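Housekeeping Skills, Unit 2: Table Linens and Towels
Instructor: Afaf Mahasneh

2.1 Laying out
Move other items to the far side of the table. Spread the towel flat with one corner toward you. Small wrinkles are fine - smooth them before the first fold.

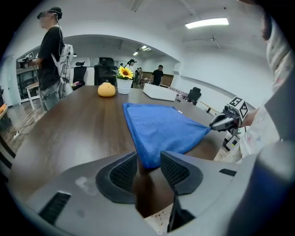

Fig. 1. Blue microfiber towel spread on the long table.

2.2 Folding
Bring corner to corner, press the crease, turn and fold again. Look straight down to line up the edges. Use the ceiling lights if the daylight is poor.
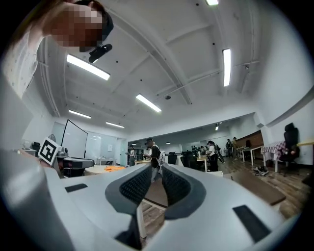 2.3 Homework
Fold 2 towels at home and note the finished size. Due 6th September.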